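The Return of the Toy Library

The toy library in Ocampo opens at 10 on Thursday mornings, and the line usually starts before that. Parents bring back one bag and leave with another. Membership costs $40 a year, and a family can take home up to 8 items at a time for three weeks.

Toy lending is an old idea that faded in many towns as toys got cheaper. Now it is growing again. Ocampo has 430 member families and 2,881 items on its shelves, most of them donated. Space is the main reason people give for joining. Small apartments fill up fast, and a toy that holds a child's attention in March may be ignored by May.

Shape boards and simple puzzles go out more than anything else. They are easy to clean and easy to check for missing parts — a gap in the board shows at a glance.

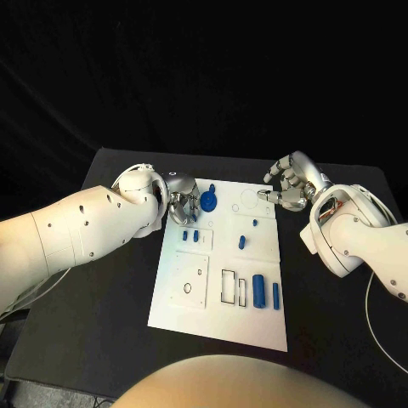
What gets turned away

Ocampo does not accept stuffed animals, bath toys or anything with a battery door that no longer closes. Games with more than a hundred pieces are kept for use in the building.

Lost parts are the steady expense. The library in Sullura charges a dollar a piece. Ocampo stopped charging two years ago and keeps a bin of spares by the door, where members often drop off parts they find under the couch months later.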